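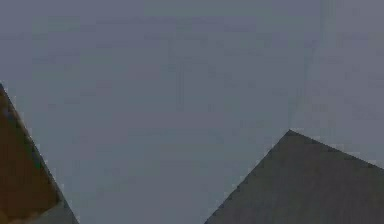
Sim camera check before the gripper comparison, July

Wrist view first, then the room view. Same scene file for both, the Nisavach living room with the marble table. Wrist stream is still too soft to use for picking. Plain areas break up into blocks and the diagonals come out as stair steps with a pale fringe along them. I can't name the brown shape on the left or the gray one at lower right from this view alone, and I wouldn't expect the detector to either. Bitrate on the Destel controller was set to 2. Raised it to 12 for the next batch, everything else left alone.

Plan is to run the Barrientos two-finger against the Brellisness suction cup, 30 tries each, same start poses. The room camera does the scoring and the wrist camera is only for the last part of the approach.

Room view is good enough to score from. Small gray block near the front of the table is readable, so is the pen-like stick lying at an angle.

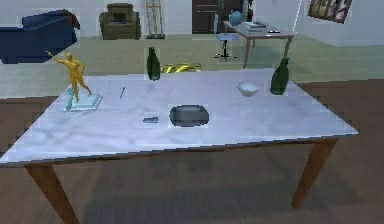 The two green bottles are at the back of the table, so the arm has to come in over the dish and the bowl to get to them. Set the approach height for the taller case and keep it for both grippers, otherwise the times don't compare. Figurine stays in as an obstacle only. Raised arm will probably catch the suction hose model if we come in from the left.

Expect trouble with the cup on the stick. Two-finger should manage it if the closing width is right.

To do:
rerun wrist view at 12 and save next to the old one
check collision mesh on the figurine's glass base
4 dry runs per gripper before anything gets logged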